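Town Talk > Local Government > Ordinances

Does the Urkbridge fence rule cover hedges? 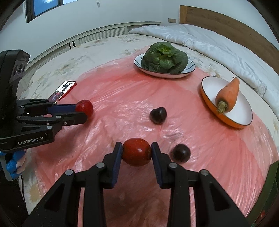 The council passed a height limit in September and I've read it twice, which is twice more than I wanted to. Mine is a hedge. Am I in trouble?
- posted by Vikia

Zurach
Section 16 says "fence or barrier." Ask the clerk for a ruling in writing - over the phone you'll get a different answer before and after lunch. Fines go up to $900.

Magagula
just trim it

Comments (2)

It was $898 in the draft. Glad they debated that.

Same rule in our town, hedges counted.

We use cookies. Accept | Settings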